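How to keep reds from turning everything pink

I test every new color before its first wash - press a damp white cloth on an inside seam for two minutes and look for dye. If it stains, wash it alone in cold water, inside out, and skip the long soak. Red with white trim, like the one in the basket, gets this from me every time, as the trim is right there to catch the dye. Then hang it up right away, please! 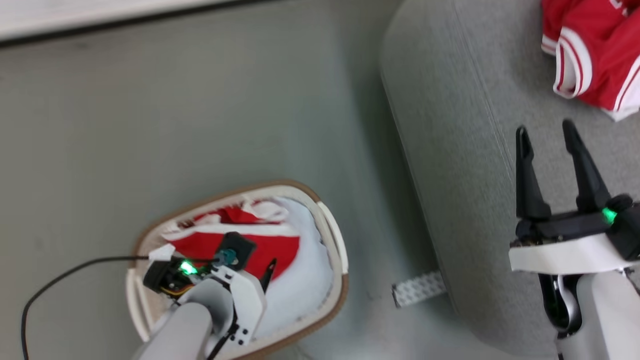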